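News > Local > Town and Community
Home Latest Local Business Schools Sports Weather Letters

April
By Nerea Montoya

Lill Street guesthouses get a longer season, and a quieter one

Visitors who like to come to town before the summer crowds will have more places to sleep this spring. The town council voted this week to let small guesthouses on and near Lill Street open in April instead of waiting for the first of June, and the owners who have been asking for the change for years are already airing out their rooms.

The vote came a little after 9 p.m., at the end of a long meeting that had already covered a leaking culvert, the price of dog licenses and a good deal of back-and-forth over where the farmers market should put its trucks. By the time the guesthouse item came up, a fair number of people had gone home to their suppers, but the ones who stayed were there for this and nothing else, and they clapped when it passed.

Under the old rule, any house renting out fewer than six rooms could take paying guests only from June through September. The rule went back to the days when the town's water came from a single well and there was real worry about running short in a dry spring. The well was retired long ago, when the line from the Rimau reservoir was finished, but the rule stayed on the books, and every year a few owners would get a polite letter reminding them of it.

"I have a drawer full of those letters," said Inmaculada Benítez, whose four-room house sits at the top of Lill Street, just before the road bends toward the orchards. "They were always very courteous. I used to write back and wish them a happy Easter, and then I would have to call some nice couple from out of state and tell them I couldn't have them after all. I hated those calls. You could hear they had already been looking at maps."

Benítez took over the house from her aunt and has run it for long enough that some of her first guests now bring grandchildren. She said the spring visitors are a different sort from the summer ones. They come for the apple and pear blossom, mostly, and for the walking. They get up early, they want a proper breakfast and a packed sandwich, and they are asleep by the time the church bell rings ten.

The new rule lets owners open on the first of April and stay open to the end of October, so the fall color season is included as well. There are conditions. Each house has to pass a fire inspection before it opens, guests have to park off the street overnight, and there is to be no amplified music outdoors after 8 p.m. Houses will pay a yearly permit fee of $36, the same as before, and the town clerk will take applications in person or by mail.

Not everybody in the room was in favor at first, and it would be unfair to the evening to leave that out. Peter Danko, who lives across from two of the guesthouses and has done so most of his life, told the council he looked forward to the quiet of April and May, when he can sit on his porch with the paper and hear the creek. He said he had nothing against his neighbors or their guests, but he wondered who would be there to knock on a door if the cars started backing up past the mailbox.

The parking condition was added largely on account of what he said, and he told me afterward on the steps, with his hat already on, that he could live with it. He also said that Benítez had brought him a jar of quince jelly the week before, and that he wanted it known he had made up his mind before he opened it.

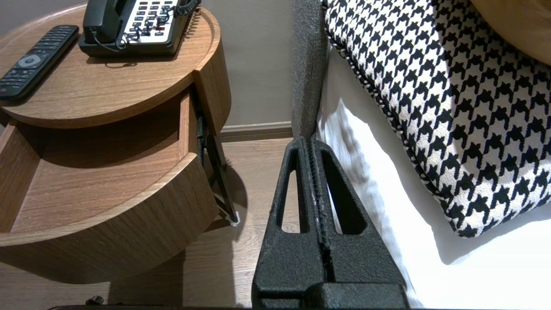 What the owners are doing now

Seven weeks is not a long time to turn a closed-up house into a comfortable one, and most of the owners did not wait for the vote to get started. Mattresses have been turned, curtains have been taken down and washed, and there has been a run on floor wax at the hardware store that the woman at the register there described to me as "a nice problem."

Severino Esteban, who has three rooms above what used to be his father's shoe repair shop, said the biggest job for him is heat. A house that opens in June hardly needs any. A house that opens in April, in a valley where there can still be frost on the windshield at breakfast time, needs quite a lot, and his upstairs has never had more than a pair of old radiators that knock in the night like somebody asking to be let in.

He has put in a new boiler from Ametti, a firm two towns over that fits out small hotels, and he is having the windows on the north side rehung so that they close all the way. The bill came to $1,136 for the windows alone, he said, and he wrote the check at his kitchen table and then went for a long walk. He expects to make it back by the end of the second spring if the bookings keep coming the way they have.

He is keeping the beds, the rugs and his mother's washstand. "People don't come here for a hotel," he said. "They come because the stairs creak and I know which bakery has the good rolls. But they do want to be warm, and I can't argue with that. I want to be warm too."

Ainhoa Llorente, the youngest of the owners and the newest, will be opening for the very first time. She bought the narrow green house by the footbridge last fall, with two guest rooms on the upper floor and a garden that had gone entirely to brambles. She has spent her weekends since then pulling up roots with her brother and learning, as she put it, more about gutters than she ever planned to know.

Her two rooms are already spoken for through the blossom weeks. She put up a notice with the walking club and another at the library, and the calls came in faster than she could find a pencil. She plans to serve breakfast in the kitchen at one long table so that guests will have to talk to each other, and she has been trying out recipes on the neighbors, who report that the oat bread is very good and the marmalade needs another go.

What it could mean for Lill Street

The longer season ought to be felt beyond the guesthouses themselves. Gulico, the cafe on the corner by the bus stop, has always closed its kitchen at 2 p.m. outside of summer, and plans to try serving supper from the middle of the month on. The bicycle shop will have its rentals out early. The bus company has been asked whether it might bring forward the summer timetable, which has an extra evening run up from the train station, and has said it will look at the numbers and let the town know.

There is also the matter of the blossom walk, the loop that starts behind the school and goes out through the orchards and back along the creek. The trail register at the gate took 1,088 signatures last spring, and that was in a year when most of those walkers had to drive in and drive home again on the same day. The orchard families have asked that people keep to the marked path and leave dogs on a leash while the bees are working, and new signs to that effect will be going up at both gates.

Benítez said she would be glad simply to see lights on in the street. She remembers when every second house on Lill Street took in guests, and when the owners would send people along to each other if they were full, with a child going ahead to carry the bags. A few of those houses are private homes now and a couple stand empty for most of the year, and she thinks one or two might be tempted back if this season goes well.

She has her own list to get through first. There are blankets to bring down from the attic, a front step to be mended and a breakfast menu to be copied out by hand, which she does every year, although she knows perfectly well it could be printed. Her first guests are a retired couple who have come to her every June for longer than she cares to say and who have never once seen the pear trees in flower. They rang her the morning after the vote, before she had even had her coffee, and asked for their usual room.

The council will review the new season in November, after the houses have closed, and residents will be invited to speak then. Comments can be left at the town clerk's office at any time before that. Owners who would like to open this spring are asked to call the clerk as soon as they can to set up a fire inspection, as the inspector covers the whole valley and his mornings are filling up.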